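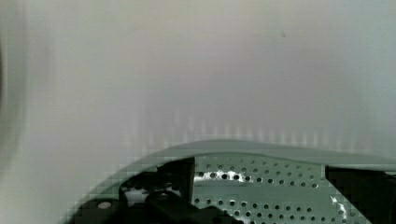
Kitchen Table Set: Frequently Asked Questions

These are the questions we get most often about the Kitchen Table set, item 1012 in the Guthrie toy lending catalog. If yours isn't answered, ask at the desk when you pick up or drop off.

What comes in the set?

Play food and a small group of kitchen pieces to go with it: a plate, cups, a cooking pot, a colander, a slotted spatula, a ketchup bottle, and fruit. The full packing list is taped inside the lid of the bin. The list also shows which pieces have been replaced and in what month, so don't be surprised if one or two look newer than the rest.

Is the table part of it?

No. Any table your child can reach will do. A plain, light-colored top makes the small fruit easier to find when it is time to put things away.

How long can I keep it?

Loans run 30 days. You can renew once if there is no one on the list behind you. Renewals can be made by phone or in person, any time before the loan runs out. The desk opens at 10 in the morning.

Can I borrow only the food, or only the pots?

We lend the set as one item. If you already have a pot and dishes at home and want just fruit and vegetables, look at the Tredance market basket, which is food only.
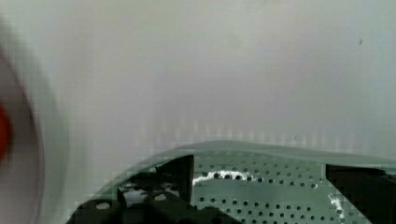
Parents also ask about mixing our pieces with their own. You can do it, and most families do, but please put a bit of removable tape on yours first. Every month we find somebody's teacup at the bottom of a bin and have to call down the borrower list. Tape does not leave a mark on the plastic pieces if you take it off within the loan period.

What age is it meant for?

We suggest 4 and up. Some of the fruit is small, and younger children should have an adult at the table. If you have a toddler in the house, ask for the Nurkomen first kitchen, where everything is large.

Is there anything inside the ketchup bottle?

It should be empty. The bottle is for pretend pouring only, so please do not fill it with water or anything else. Water gets up under the cap and stays there.

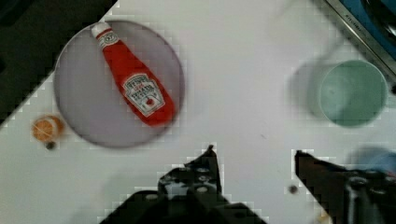
Red bottle laid across the round plate, orange piece to the left, green cup on the right.

How should I set it up?

There is no correct layout. A simple one is to put the plate in the middle, the pot at one side, and the colander within easy reach. Put out a few foods to start with and leave the others in the bin. Children who are new to the set tend to take everything out in the first minute anyway, and then you have a full table and can skip the rest of this answer.

For two children, we suggest one takes the pot and spatula and the other takes the colander and plate. They will trade on their own.

What do I do with the colander?

Rinse and strain games work well, with or without real water. Children put the fruit in, shake it, and tip it onto the plate. If you use water, do it at the sink or outside, and dry the colander before it goes back in the bin — the small holes hold more water than you would think.

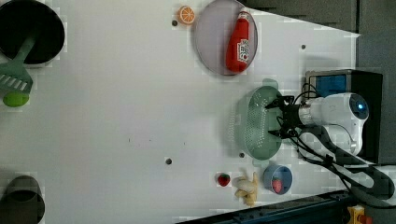 Cleaning is the other half of that. Wipe plastic pieces with a damp cloth and a drop of dish soap, then let them air dry on a towel. No dishwasher, please. The heat has warped several lids and one very good plate. The pot can be wiped the same way. Do not put it on a stove, even an unplugged one, and keep it out of the microwave.

A piece is missing. What now?

Check the pot first, then under the couch. If it has not turned up by the return date, bring the set back on time and tell us what is missing. Single foods are not charged. For the pot, the plate, or the colander we ask you to cover the replacement, and the price is on the packing list. If the piece turns up later, bring it in and we refund you.

What if something breaks?

Take it out of the bin, keep the pieces together in a bag, and hand them to us separately. Please don't glue it.

How do I pack it for return?

Big things first. Pot at the bottom, cups beside it, plate flat against the side, colander on top with the fruit inside. Bottle and spatula go in last. The lid should close without pressing. If it won't, the plate is usually in the wrong place.

Can I buy a set like this?

We do not sell toys. The bin and most of the kitchen pieces came from Erano, and the desk has a copy of the order form.

Filed under: Borrowing Help > Pretend Play

Related pages
Tredance Market Basket: What's Inside
Nurkomen First Kitchen FAQ
Renewing or Returning a Toy
Cleaning Guide for Plastic Toys
Donating Play Food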